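Shafiq Paul
18th May

Okay friends, several of you asked how the great recipe box project is going, so settle in with a cup of something, because you know I can't tell a short story to save my life. (1/9)

For anyone new: my grandmother left behind a tin of recipe cards, 222 of them, and in April I started cooking my way through the whole tin. No order, no plan, I just reach in and pull one out. Some are typed, most are in her handwriting, and a few are in handwriting that none of my aunts can put a name to. (2/9)

The oldest thing in there isn't a card at all. It's a page torn from a household book printed in 1892, folded into quarters, and it's for a barley soup. The only instruction about time is "until it is done." I stood over that pot for most of an afternoon asking it whether it was done! I still think it could have gone longer, but my neighbor had two helpings and took the rest home in a jar, so I'm calling it a success. (3/9)

What I love most is the margins. She wrote notes to herself all over these things. "Too sweet for Trujillo." "Fine, but why bother." One card for a lemon pudding says only "NO" in red pencil, underlined, and of course that's the one I made next (she was right, it's a NO, it came out like wet chalk and I ate it anyway out of loyalty). (4/9)

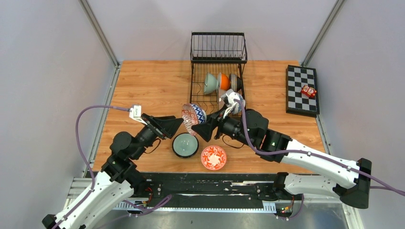
The dishes, my goodness, the dishes. She must have owned every bowl in the county. One of her cards wants the eggs in one bowl, the yolks in another, the butter in a third, the flour sifted from a fourth into a fifth, and then a clean one to put it all together. That's 6 bowls for a plain tea cake. I've started reading each card through to the end before I touch a spoon, and I combine whatever I can get away with. Sorry, Grandma. (5/9)

A few people wanted to know about measurements. She used a teacup, and the teacup is long gone, so I've been testing with the ones I have. A small, old-fashioned cup filled just short of the rim seems to come closest for flour. For milk I go by feel. "Butter the size of a walnut" I've decided means a generous walnut, and I won't be taking questions on that. (6/9)

Best so far, in case you only want the good stuff: the onion pie, the brown bread with molasses, and a cucumber salad that has no business being as nice as it is. You slice the cucumbers thin, salt them, leave them under a plate while you do something else, squeeze them out hard, then vinegar, a pinch of sugar, and more dill than seems polite. (7/9)

My cousin up in Velel has a second tin, which I only found out when I called to brag about the bread. She's going to copy out the cards over the summer and mail them to me in batches. She says 3 of them are for the same pickle, all different, each one marked "the real one." I've already warned everybody at home to expect pickles. (8/9)

Next out of the tin is something called "Flelau dumplings," with half the card missing and a big grease spot over what's left. I can read potato, I can read nutmeg, and I can read "do not lift the lid." If anybody's family made something like this, please, please write to me before I get the pot out. I'll post how they come out either way, and if your own grandmother left notes in her margins, I'd love to hear what they say. (9/9)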